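Home | Reviews | Kitchen | Outdoors | About | Contact

Filed under: Kitchen & Table

Four months with the Vachon lever corkscrew (the mid-priced one)

I've owned a lot of bad corkscrews. There was the winged one whose wings went floppy, the waiter's friend that took a chunk out of my thumb, and an electric thing that died halfway down a cork at my own birthday dinner. So when my neighbor Agustina Espinoza brought her Vachon over one Friday and had a bottle open before I'd found the glasses, I ordered one that same night.

It comes in a cardboard sleeve with a foil cutter and one spare worm (that's the curly bit). No case, which bugs me a little at this price! The lever is heavier than it looks in the store photos, and it took me three or four bottles to get the squeeze right. You have to grip the neck lower than feels natural. Once I figured that out, it was one pull down, one pull up, cork out.

I keep a notebook of what I open, because I'm that kind of person, and the Vachon has now done 112 corks. Two of them broke. Both were old bottles from my uncle's basement with corks like wet cake, so I'm not going to hold that against it. Plastic corks are harder work. They come out fine, but getting them back off the worm takes a real tug, and I've scraped a knuckle doing it.

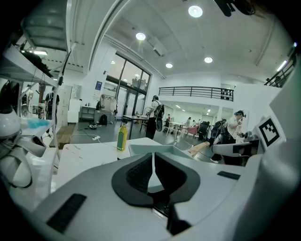 Yellow bottle, green label, dark cap.

Screw caps are of course no business of a corkscrew, and I'd say half of what I buy has one these days. If that's you too, save your money. Beer bottles, same story, the Vachon has no cap lifter anywhere on it. My old Drindeo waiter's friend did have one, and I still dig it out of the drawer in summer.

Cleaning is easy enough. Wipe it down, don't put it in the dishwasher. I did that once in January and the hinge squeaked for a week until I gave it a drop of mineral oil. The foil cutter is kind of junk, to be blunt. It leaves a ragged edge on anything thicker than the cheap stuff, and I've gone back to a paring knife.

My friend Ottar thinks the whole thing is silly and that a person with working hands should use a plain pull corkscrew. He's welcome to. My wrists aren't what they were, and I like not having to clamp a bottle between my knees in front of company.

Would I buy it again? Yes, but on sale, and I'd order a second spare worm at the same time, as mine is starting to lose its coating near the tip. Four stars. I'd go higher if it came with a case and a better foil cutter.

Tagged: corkscrews, wine, gadgets

Previous review | Next review | Back to Kitchen & Table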